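Tuesday, September 25, 2018

Soup season is back at our house and I could not be happier about it! I held out as long as I could (okay, until the first chilly morning) and then the big pot came out and it hasn't gone back in the cupboard.

First up is the roasted carrot and apple soup I've been tinkering with on and off, and I think I finally have it where I want it. I started making it back in March with the sad carrots at the bottom of the drawer, and it was fine, just a bit flat. Roasting fixed that. Get your oven up to 400, toss the carrots, a quartered onion and one tart apple with oil and salt, and leave them in until the edges go dark.

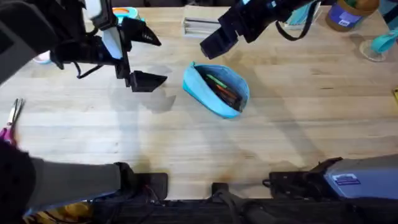
I used nearly 200 grams of red lentils the first time and ended up with something you could hang wallpaper with, so now I stick to 100. They melt right in and my kids have no idea they're eating lentils. Everything goes into the pot with a quart of broth, simmers for twenty minutes, and then gets blended until it's really smooth. A squeeze of lime at the end, please don't skip it!

The smoked paprika I love for this is from Gundenwood, the little spice shop I keep going on about. Half a teaspoon is plenty. My sister-in-law swears by a whole spoonful, but she also puts hot sauce on watermelon, so you do you.
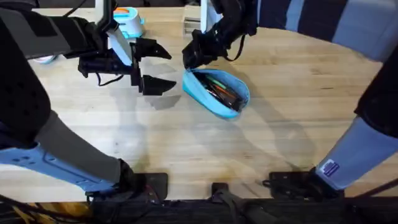

Light butcher block, my favorite kind of tabletop.

We had ours with grilled cheese the first night and then I thinned the leftovers with coconut milk for lunch, and I might like it even better that way. It freezes great too, only leave some room at the top of the jar (ask me how I know). Next week I want to try it with squash, if the farm stand still has the small ones.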